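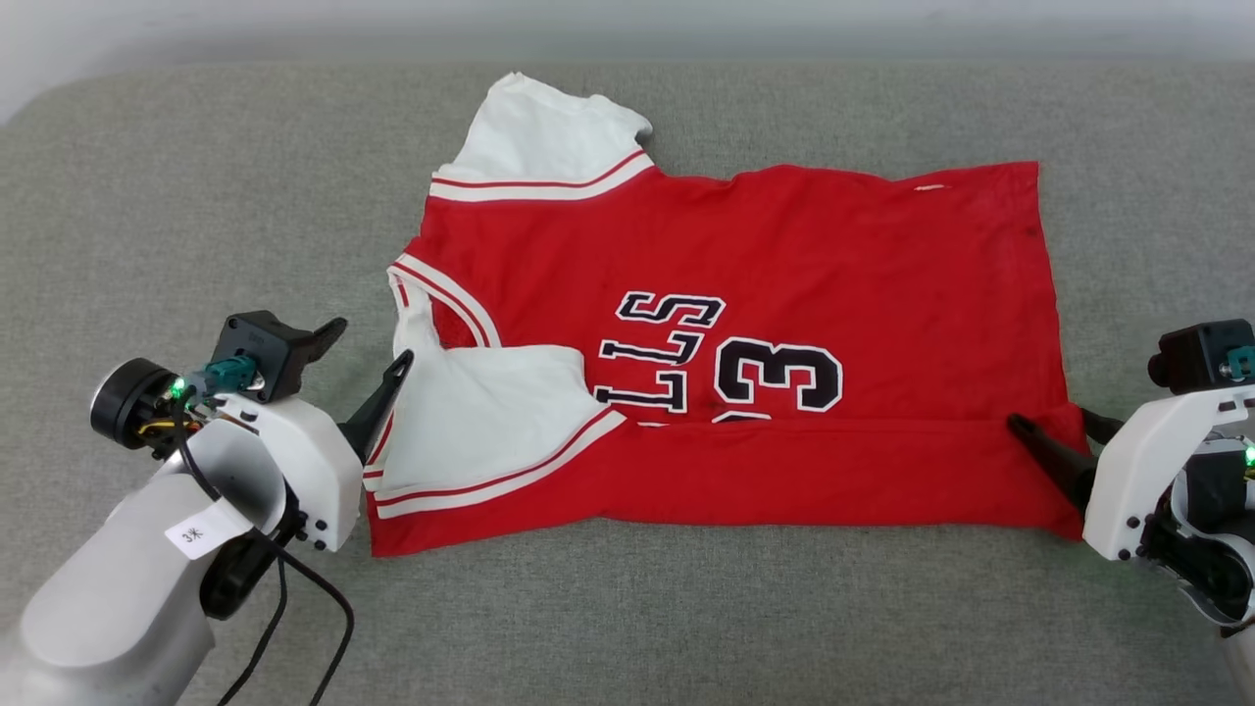 On February 16, 2023, Shanti Lodhi wrote:
> I'll ask again, what happens to the folding table people once the arms
> can do a whole bin? The Gindmont memo says we'll be "redeployed to
> higher-value tasks." I have been at this laundry nine years and would
> like to hear the name of one higher-value task.

Shanti,

I went to the January meeting so I can tell you what was said, which won't take long. Higher-value tasks are stain check, mending, and "cell support." Cell support means you lay the jersey out for the arms, and when they get a sleeve wrong you take it back and lay it out again. Bahman Zarei has been doing it on second shift and says it's like dressing a toddler who bills by the hour.

The pay grade stays the same through the trial. After that it's "under review," and I've worked at Melordale long enough to know what gets found in reviews.

To be fair to the arms, they don't mind team orders. I do. The last one was 223 jerseys, and my wrists had opinions by the end of it. If something else wants to tuck sleeves all afternoon, I won't stand in its way. My complaint is the quota. They set the sorting bench at 72 pieces an hour on the theory that we're all rested now — we're three people short, so we aren't.

What I'd like from this list before the next meeting: your hours from before the trial and your hours now. Chrysoula Tsoukalas is putting them on one sheet. Send them to her, not to me, I lose things.

Also, whoever has the good tape gun, the mending room wants it back.

Olga Arruda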